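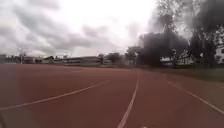
Which lane should a slow walker use on a public track?

Posted by Maja Tomaszewski, 6th February
Viewed 921 times

Hello everyone, and I hope this is the right section. I moved to Armont last June, and my doctor has been after me ever since to get some regular walking in. I have a hip that doesn't care for hills, and our neighborhood is pretty much all hills, so a neighbor suggested the running track by the sports ground. I had not set foot on one since high school! I've been going over there in the mornings for a few weeks now and I love it. It's flat, it's a little bit springy, there are big old trees along one side, and I never have to step off a curb or wait for a car to back out of a driveway.

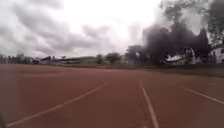 Armont track, looking toward the bend.

My trouble is that I don't know the manners of the place. I started out on the inside because that seemed like the proper way to do it, and one day a young man came up behind me and called out "track!" in a very loud voice. I jumped about a foot. He was perfectly nice and waved as he went by, but I couldn't tell if he was telling me off or just saying hello. Since then I've been creeping around the outside edge like I'm trespassing.

So I have a few things I'd love to have settled. Which lane do walkers belong in? Is there a direction everyone is supposed to go? And the one that bothers me most: if I walk in an outside lane, how far am I going? I keep a little notebook with my laps in it (I used to keep the books for a flooring company, so I can't help myself) and I've been putting down every lap as a quarter mile. My sister says I'm shortchanging myself and my brother-in-law says it comes out the same. They have been going back and forth over this for two dinners.

I don't have one of those watches and would like to do without if I can. I walk with a pair of Harkora shoes, the wide ones, if that matters to anybody. Thank you so much in advance!

penrypat

Outside lanes for walking, always. Go whichever way the other people are going. Don't stop in the middle to tie your shoe. That's pretty much the whole rule book at ours.

Chun-hung Yuen

Welcome to Armont, Maja, and good for you for getting out there. I help with the adult beginners' running group over at Penry and I use your track a good deal too, so I'll try to take your points one by one, and forgive me if I go on a bit, I do love this subject.

First, the young man. When a runner calls "track" it only means "I'm coming up behind you in this lane." It isn't a scolding. He was probably doing timed repeats and didn't want to lose a stride swinging out around you. If you hear it again, the best thing is to hold a steady line, or take one easy step toward the outside if you're sure there's nobody there. Please don't leap to the inside, as that's often where he'll be headed. A friendly wave back is plenty.

As for lanes, the usual custom is that the inside is for people running fast or being timed, the middle is for joggers, and the outside is for walkers, chatting pairs and anybody taking a breather. You aren't trespassing out there one bit. If you have the whole place to yourself, walk wherever you like, and just glance over your shoulder now and then before you change lanes. If you're with a friend, two side by side is fine, but when a third joins in, somebody should drop back.

On direction, races go counterclockwise, with the inside of the track on your left hand. Most people follow that out of habit. Plenty of tracks ask walkers to go the other way, or switch direction on certain days to even out the wear on everybody's knees and on the surface. Cestero does this and has a board by the gate that tells you. If yours has a sign, go by the sign, and if it doesn't, go with the crowd. With a cranky hip I would ask your doctor about it, too. Always leaning into the same bend bothers some people, and on a quiet morning there's no harm in doing half your walk one way and half the other, as long as you stay well out. 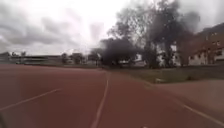

Distance is where your sister gets to be right. A full-size track is a quarter mile, near enough, only for somebody going around close to the inner edge. Every lane you move out makes the bends longer, while the straights stay just the same. At Armont the line to measure from is the white one that sweeps around the bend with the pale pavement on the other side of it, so the red lane right up against that line is your short one, and they all get longer as you work your way across toward the outer edge. Each lane adds somewhere between seven and eight meters to a full lap. That doesn't sound like much, but if you're six lanes over from the inside you're picking up the better part of half a straightaway every single time around, and over a morning's walk it adds up to something you'd be proud to write down!

For the notebook, I'd choose one lane and stay in it all the way around, then count every lap in that lane as the same number. It doesn't matter very much which outside lane it is. What throws off the bookkeeping is drifting in on the bends and out again on the straights, and we all do it. If you'd like something simpler still, use the straight on its own. The sprint straight is 100 meters on a standard track, and it's the same length in every lane, so up and back is 200 wherever you choose to walk. I have beginners who do nothing else for their first month, and they find it much easier on the nerves than facing a whole lap. I did mine that way after my knee operation, and by the end I was up to 193 steps a length on a good day, down from a whole lot more when I was still shuffling.

Your shoes sound just fine. Anything flat and comfortable will do on that surface. The only thing we ask people to leave at home is anything with a hard heel, and strollers and bikes are best kept off the lanes altogether.

Do say hello if you see a tall fellow in an orange hat doing very slow laps.

Maja Tomaszewski

Oh, this is wonderful, thank you both! I read the part about the bends out loud over the phone and my sister was insufferable. I'm going to pick one lane and stick with it, and I've ruled a new column in the notebook for which way around I went. Chun-hung, I'll look for the hat. One more little thing if anybody knows: is it all right to bring a folding stool and leave it on the grass while I walk, or will somebody fuss?

penrypat

Grass is fine, just keep it back from the edge. I leave my bag there all the time.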